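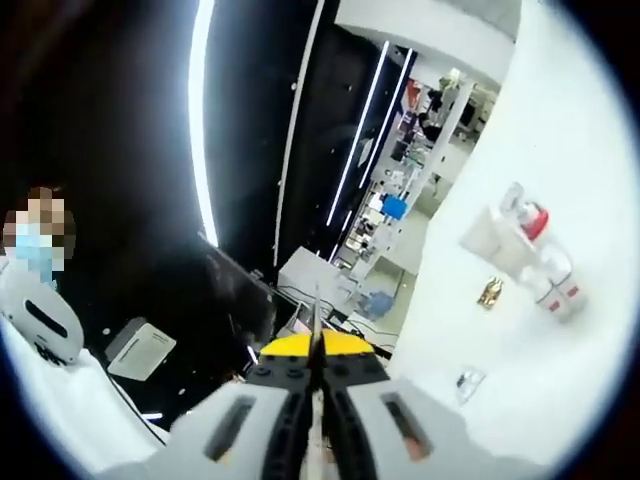 A cluttered workspace, with shelving in the distance

Clutter

Clutter is a collection of objects left in a place where they are not being used or do not normally belong. The word covers loose items on tables, floors and shelves as well as things packed into cupboards and drawers. It differs from dirt, and a cluttered room may be perfectly clean. It also differs from hoarding, a condition in which a person has lasting difficulty parting with possessions.

Contents
Word
Causes
Surfaces
Workplaces
Methods of reduction
Criticism
See also
References

Word

The noun is related to the older verb "clotter", meaning to form clots or to heap together. Until the nineteenth century it was also used for a confused noise, a sense that survives in some dialects. "Declutter" is a much later formation and became common through magazines and household manuals.

The word is also used outside the home. In radar, clutter means unwanted echoes from the ground, the sea or rain. In advertising it refers to the number of notices competing for the same reader.

Causes

Most household clutter builds up slowly. Post, packaging, chargers, receipts and part-used products come into a home more often than they leave it. Items without a fixed place tend to be put down near the door or on the nearest flat surface. Moving house, a bereavement or the arrival of a child can bring a large number of objects in at once.

Storage space has a mixed effect. A lack of it leaves things in the open, but added space is often filled within a short time. The Varnotska household survey followed 418 homes and compared those that had bought new shelving with those that had not. The homes with new shelving were tidier in the first January after the purchase. By the second, the two groups could not be told apart.

Surfaces

Writers on the subject often separate surface clutter from stored clutter. Surface clutter is visible, changes from day to day and can usually be cleared quickly. Stored clutter may stay in place for years.

Aliki Papadakis, in her book The Kept Surface, divided the surfaces of a home into 5 types: eating, cooking, washing, working and passing. A passing surface is one used mainly for putting things down on the way to somewhere else, such as a hall table or the top of a low bookcase. She found that these filled fastest and were cleared least. 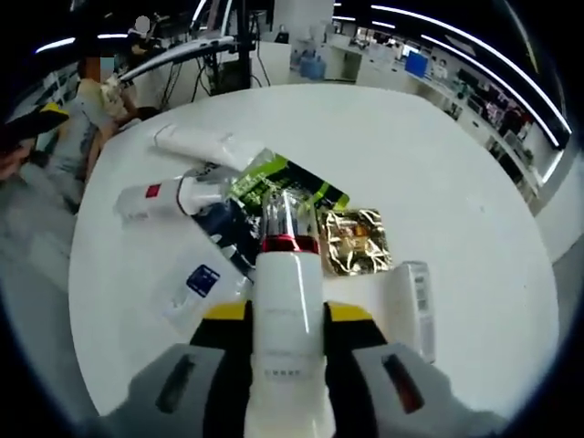
Eating surfaces came next in her ranking. They are cleared for meals, but the objects are often moved to a chair or worktop and brought back later. Papadakis called this "carrying over" and regarded it as the main reason why dining tables in small flats go out of use. Washing surfaces ranked last, partly because they are small and partly because water damages paper and card.

Workplaces

Rules on clutter at work are mainly concerned with safety. Walkways, stairs and fire exits have to be kept clear, and goods should not be stacked where they can fall. Some employers go further and require desks to be empty at the end of the day. The practice is known as a clear desk policy and is usually justified on grounds of confidentiality.

In workshops, tools are commonly kept on boards marked with their outlines, so that a missing tool can be noticed. The Natico works at Pitach used boards of this kind at every bench and held a tidying period before each change of shift. Paint was later replaced by cut foam trays, which were easier to alter when new tools were bought.

Methods of reduction

Common methods include:

Sorting by type, in which all objects of one kind are gathered from the whole building before any are thrown out.
Sorting by room, which is slower but leaves each room usable as it is finished.
One in, one out, where each new item replaces an old one.
The Mertens box, a sealed and dated box of doubtful items that is given away unopened if nothing in it has been wanted after 2 years.

Criticism

Advice on clutter has been criticised for assuming that discarded items can easily be bought again. People on low incomes may keep spare parts, jars and clothing for good reason. Others have pointed out that large clear-outs move the problem to charity shops, which must then pay to dispose of goods they cannot sell.

See also

Hoarding disorder
Housekeeping
Storage
Waste minimisation

References

Papadakis, A. The Kept Surface. 2nd edition.
Varnotska household survey, summary tables. Retrieved 02/10/2026.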